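# Stilel parts rack for desktop service

The Stilel is a gray plastic rack from Stukine that holds small computer parts during a repair. It stands next to the open case and keeps the processor and the memory away from screws, cables and elbows. We sell it as one piece, ready to use.

It was designed for slotted aluminum work tables, so you can put it as close to the computer as you want. Lay the tower on its side, remove the panel, and set the rack at the edge of the opening. 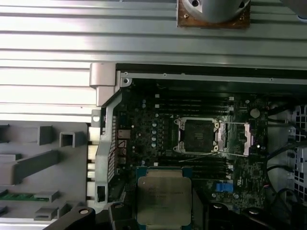 Before you take out a processor, release the retention frame slowly and keep your fingers away from the pins in the socket. Hold the processor by its edges only. The same care is necessary when you bring it back. 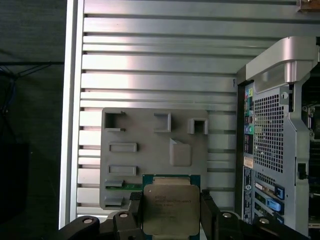
*Processor held by its edges, with the rack behind.*

Memory modules are thin and slide under other things very easily. In the Stilel they rest in a slot, so the gold contacts do not touch the table. Mỹ Ngô, who tests our service tools, recommends to write the slot number of the motherboard on a piece of tape before removing the first module. 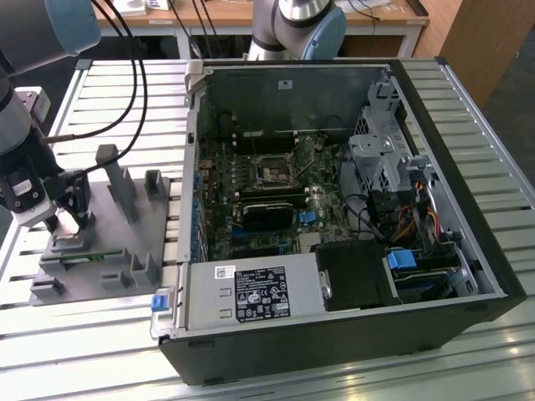 *Open tower on its side, with the parts rack on the left.*

The rack needs very little space, and a full-size case still fits beside it. Please keep power cables bundled inside the case before you start, as they can pull small parts from the posts.

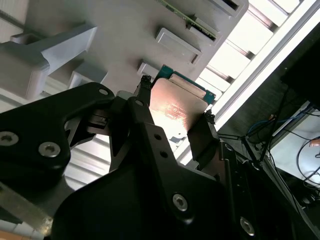 Do not push a module if you feel resistance. Turn it, check the direction and try again. For cleaning, use a dry brush.

**Details**

- Maker: Stukine
- Material: gray plastic
- Weight: roughly 3 hundred grams
- Warranty: 2 years
- Price: 18 dollars, shipping not included

For questions about larger orders, please write to Jitendra Sachdeva at our sales desk. The next delivery from Stukine is planned for January.

Page updated 17 Oct 2025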